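Sorting bench, Kedau set
2020-01-18

Carrying on from the August notes. The task is unchanged: cubes start in the aluminum tray on the black liner, blue goes to the bowl with the blue rim, red goes to the bowl with the red rim, arm ends clear of everything. One episode is one full tray. Teleoperated throughout, no scripted motion. Target for the Kedau set is 832 episodes before we freeze it and hand it to Cletbridge for the first training run.

Changes to the procedure since the last entry:

Color order is now free. In the August set the operator cleared one color and then the other, and the policy trained on it learned the order as well as the task. If a blue cube was left over after the reds had started, it ignored the blue cube. The operator now takes whichever cube is easiest to reach from where the arm is. Mixed order also gives us partial states with cubes in both bowls, and the August set had very few of those.

Cubes are dropped into the tray by hand and left where they land, angles included. No squaring up. If two land face to face, leave them. If a cube lands leaning on the tray wall, push it down flat with one finger and start recording after the hand is out.

Release height lowered. Fingers go below the rim of the bowl before opening. High releases made the cubes bounce and a few ended up on the wood, and those episodes had to go.
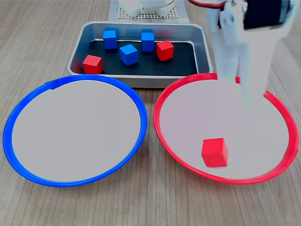 Operators should hold the open position for a moment after each release before lifting. The gripper state is logged at a lower rate than the joints, and on fast releases the open command and the start of the lift fall in the same sample. The August policy started lifting with the fingers still closing on the cube in a good share of rollouts, and I think this is the cause. Not proven. I want to resample a part of the August set with the gripper signal shifted and see whether the behavior follows it.

Pause length: 12 control steps. Longer than that and the learned policy stalls over the bowl. I tried 60 on a short test batch and it was plainly too much. The policy sat there with the fingers open and did not come back for the next cube. That batch is kept under "pause_long" and must not be merged.

Cubes near the tray wall are still the slowest part. The rim limits how far the fingers can tilt, so the approach has to be close to vertical, and operators tend to overshoot, touch the wall, back off and try again. Question from the Brirnmont side was whether to cut the retries. My view is to keep them as long as the cube is picked up in the end. The policy will also touch the wall and it needs to have seen a way out. What does get cut is any episode where the tray shifts on the table, as the bowls usually shift with it and the next reset is off.

Labels per episode, same file as before:
success: all cubes in the matching bowl
retry: any grasp closed and reopened without a lift
wrong_bowl: release in the other color, corrected or not
shift: tray or either bowl moved by contact
operator: code only

wrong_bowl episodes are stored but stay out of the training split. Ait Ali asked for them as negatives for the success classifier, so do not delete them from the raw folder.
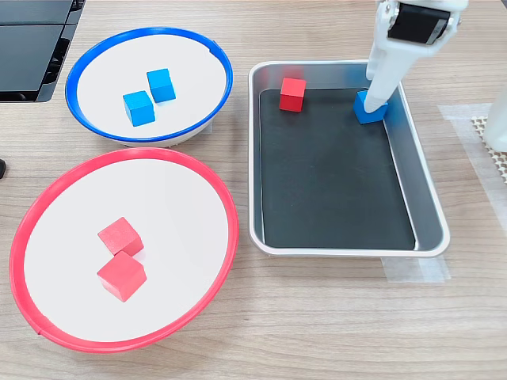
On viewpoints: I am keeping the second view in the set. From one side the gripper hides part of the cube at the moment of closing, and with only one view the closing height gets learned mostly from the joint values. Whether the second view fixes this should be checked with an ablation, one run with both and one with each alone. Same seed, same episode list. Cletbridge has the config.

Exposure is locked on both. Do not leave it on auto. The black liner takes up more or less of the image depending on where the arm is, and auto exposure follows it, so the reds wash toward pink and come back again within one episode. Color is the only cue for the sorting, so I would like it stable. Some difference in the reds between views remains with exposure locked. I plan to leave that alone and add a small hue jitter at training time, small enough that red and blue stay far apart.

Problems from this session:

Dropped sync on 2 episodes. Joint log ran on after the video had stopped. Both marked bad, not repaired. If it happens again, restart the recorder before doing anything else and write the episode number on the sheet.

Operator view lag got worse toward the end. Restarting the viewer cleared it. Possibly the preview is writing full-size images to memory, have not looked.

Bowl positions drift over a session. Small, but the release points in the logs spread out over time. Some spread is useful, a steady drift in one direction is less so. For the next block, pick the bowls up and set them down again between batches, with the blue and red ones kept on their usual sides.

To do:
- resample August gripper signal, rerun the release test
- write the shift check as a script, compare first and last image of each episode
- ablation on views once the episode list is fixed
- move "pause_long" out of the main folder so the loader cannot pick it up
- ask Brirnmont for their retry counts in the same label format, theirs are per cube and ours are per episode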